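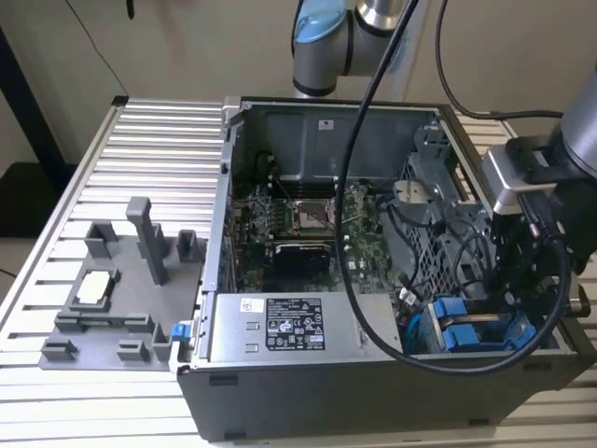 Tower open on the bench, CPU socket empty, fixture to the left.

1/ Budget notes for the Tillosham cell, 09/03/2023. Arm and gripper are already paid for. What's left is fixtures, spare grippers and cable management.

2/ Printed fixture: 30 per plate in material. Stalel quoted 342 for the same plate machined. Staying with printed until the pocket layout is frozen.

3/ Zuzanna Szulc wants 3 spare sets of gripper fingers. Agreed. Lead time is the problem, so they go on the first order.

4/ Cap for the rest is 2000. Cable dress pack comes out of that. Second arm is deferred to October.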